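Walking the Stalero Way: your questions, answered

I get a lot of messages about our pilgrimage every spring, so I finally sat down and wrote out the ones that keep coming back. If yours isn't in the list, write to me!

Do I have to be religious to come?

No. I'd say half the people I've walked with weren't sure what they believed (some days I'm one of them). We do stop for prayer morning and evening, and you're welcome to sit it out or just listen to the birds.

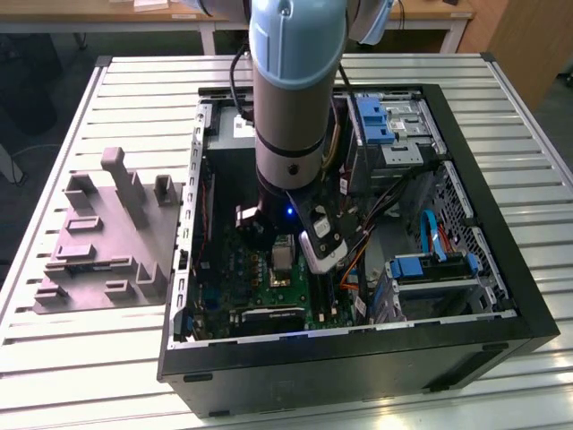
The only thing I ask is that you keep quiet while the others pray, phones included.

How far is it?

The whole route from Gristard to the chapel at Briem is 61 miles, and we take six days over it. Day four is the long one – 18 miles, with a hill right after lunch that I complain about every single year.

Where do we sleep?

Parish halls mostly, on the floor, so bring a decent mat. Graltelard has real beds, but only 20 of them, and they go to whoever signs up first.

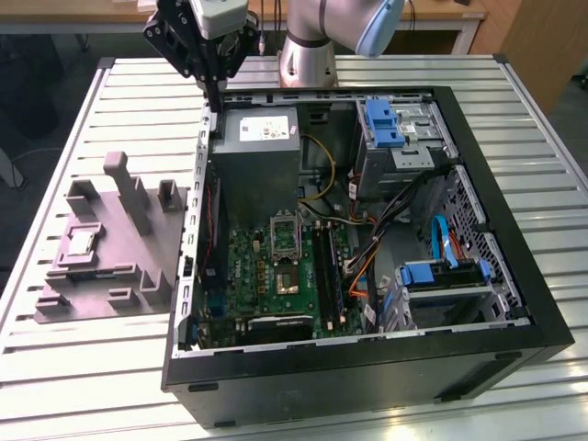
Stalero Way Pilgrim Office

Can I walk just part of it?

Sure. Lots of people join at Graltelard for the last two days. Let us know by the end of March so we can sort out the food.

What do I carry?

Less than you think. A change of clothes, a rain jacket, blister pads, a cup. I bring a small psalter too, and a pebble from home to leave at the chapel door, which is an old custom here.

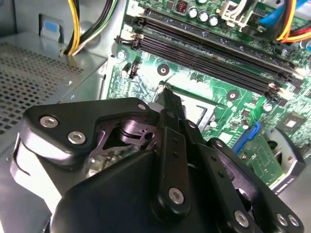
What happens when we get to Briem?

We ring the bell, go in together, and sing one hymn. Then there's soup. I cried the first time and I still couldn't tell you why – I think I was mostly tired and very happy.

Is there a fee?

There's a basket at the start. Put in what you can.
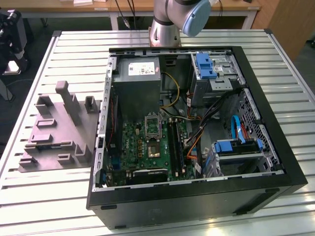 Inside the open computer case.

When do we set off?

9th July, straight after early Mass. Please eat something first!

Comments

pebblefoot: Are dogs allowed? Mine is good on hills.

oldboots: Did the last two days last year and loved it. Bring extra socks.

marthasoup: Is the soup vegetarian?

Sign up for our pilgrim newsletter

Contact | © Stalero Way Pilgrim Office | Back to top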